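**Borness Ski Club** is a ski and mountain sports club based in Ernholm. It was founded by Csaba Szekeres and Jolán Tóth, who ran its first lessons on the dry slope at Oláh.

The club has more than 778 members and meets at its clubhouse below the slope. Coaching is divided into four levels, from beginner to race training.

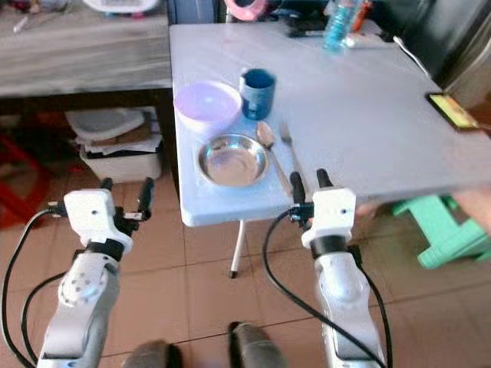

*Small white folding table on a tiled floor.*

Viktória Gál became head coach in May, replacing Ernő Major. Two trips a year go to the Pendora ski area, and junior members pay a reduced rate. The slope is closed in high winds.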